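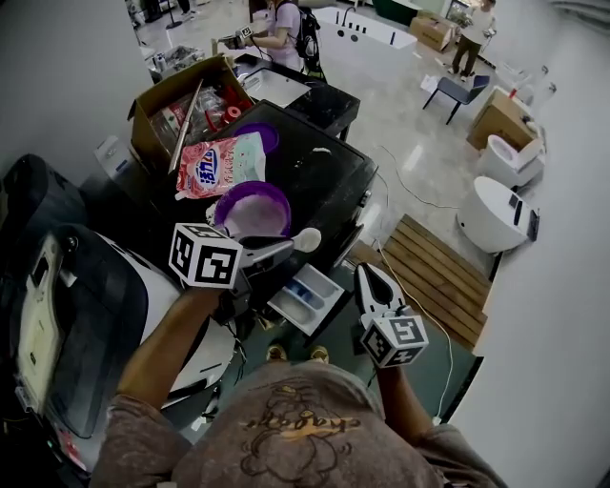

Rozália Fodor asks whether powder can go in the drawer of a front loader on a 30-minute program, or whether it has to go straight into the drum. She fills the main compartment, runs the short cycle and finds a damp crust in it afterward. The machine is a Cidis front loader, installed in February. Water here is hard. I have the same problem and would like an answer for both of us. Two basins of hand-soaked items go in after the main load, so I use the short program a lot.

Hugo Courtois
Drawer is fine. Crust means low flow or too much powder. Check in this order:
Inlet tap fully open.
Inlet filter screen, at the back where the hose screws on. Close the tap first.
Spray holes in the roof of the drawer housing. Take the drawer out and clear them with a toothpick.
Dose. For a small load I use 12 grams per pound of laundry - less if the items were soaked in detergent already.
Also look at which compartment you fill. The prewash side gets no water on most short programs.

Hegyi
Liquid. Never had a crust.

Zostoson
Agree with Hugo on the screen. Mine was full of grit after 200 washes. Leave the drawer open between loads so it dries, and keep the powder bag closed. If it still cakes, dissolve the dose in 300 ml of warm water and pour that in.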